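Skevard trial, guest room litter task
January, notes started 9.40

Second session with the Skevard two-arm kit that Clultilden have put on loan to us. Gerardo wants a yes or no on whether we take it for the Pellegrini rooms, so I am writing down what it is like to live with, leaving the timing sheets to Vittoria.

Set-up took 25 minutes this time. Most of that was the cables. The kit comes with one length of hand cable and it is generous, which suits a bench but not a bedroom. Amedeo has asked Clultilden for the shorter set. They quoted 50 euros the pair, part 1186, and didn't say when.

Task for the morning is the rubbish one: bag on the carpet between bed and sofa, left hand on the rim, right hand brings paper over and lets go. We are driving it by hand from the Kisex station next door, no autonomy. Thư Từ on the controls, me watching and writing.

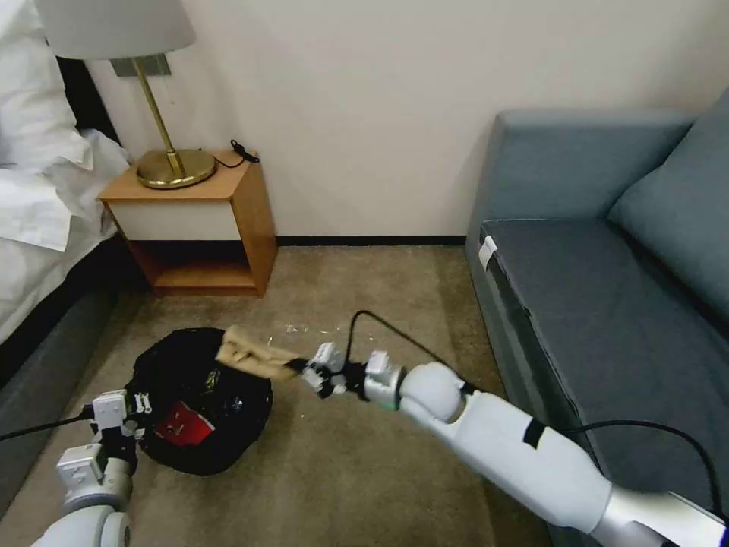 Thư Từ's main complaint is the same as on the bench. Depth is hard to judge over a dark bag. She moves in quickly, stops, then creeps the last bit. She would like the slow mode on a foot pedal; at present it is a button on the left grip and she needs that thumb for the fingers. Clultilden say the button can be remapped. I could not find it in the manual (284 pages, no index). Evaristo to ring them.

Finger force: left at default for soft items. Brown paper is fine at default. Thin film slides, and turning the force up makes the fingers shut faster too, so the two settings are tied together somewhere. To me this is the biggest mark against the kit so far. For hotel work you want a slow, firm close.

10.55. Stopped for a restart, right arm had dropped its connection to the station. Came back without a fresh calibration – good. The older firmware wanted one every time.

After the restart we went over to two-handed holds. A bag this soft needs both sides held if you want to shift it or keep the mouth open, and the brochure makes a lot of the "paired hands" mode. With it on, the right hand follows the left at a fixed distance. Thư Từ preferred it off. She says it fights her when the rim is not level, and I tried it myself and agree. Worth having for trays, perhaps. Not a reason to buy.

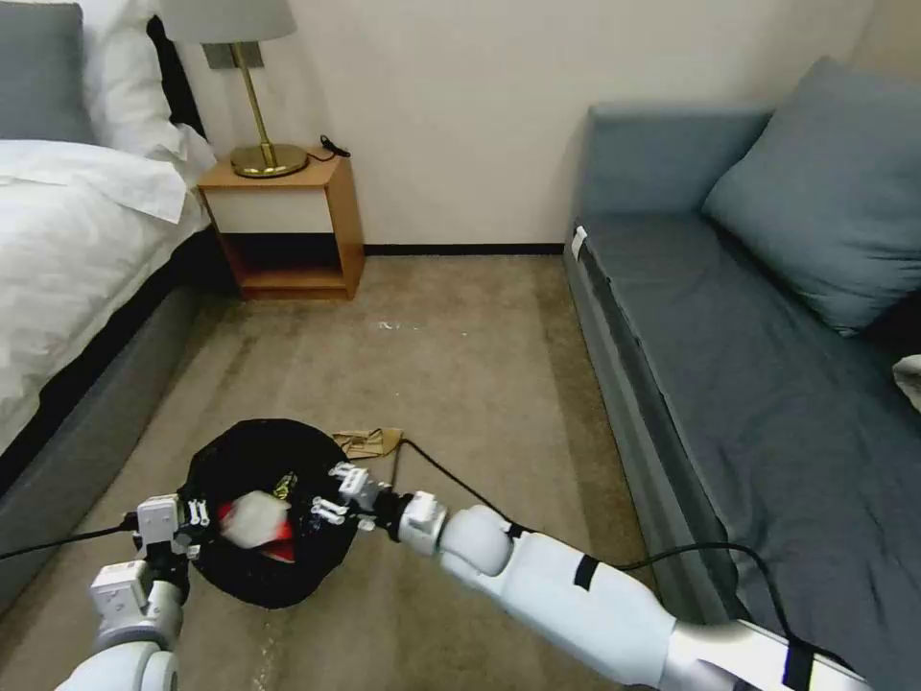 Both hands on the bag, paper packet on the carpet behind it.

Reach from where the base is parked covers the floor between bed and sofa well enough. The nightstand is another matter, Thư Texts from Clultilden put it inside the working area but the elbow has to come up high to get there. Not tried today.

Left over for next time:
Cable routing over the sofa side. Try clips at the elbow before spending money.
Ask Clultilden whether closing speed and force can be split.
Try small crumbs on the carpet with the fine fingertips, which are still in the box.
Gerardo wants a price for one kit with support and one without.

My view for now is a maybe. The arms are good, the hands are decent, the software needs another round. Vittoria has the log from both halves of the morning. Powered down 12.15, batteries on charge in the corridor cupboard.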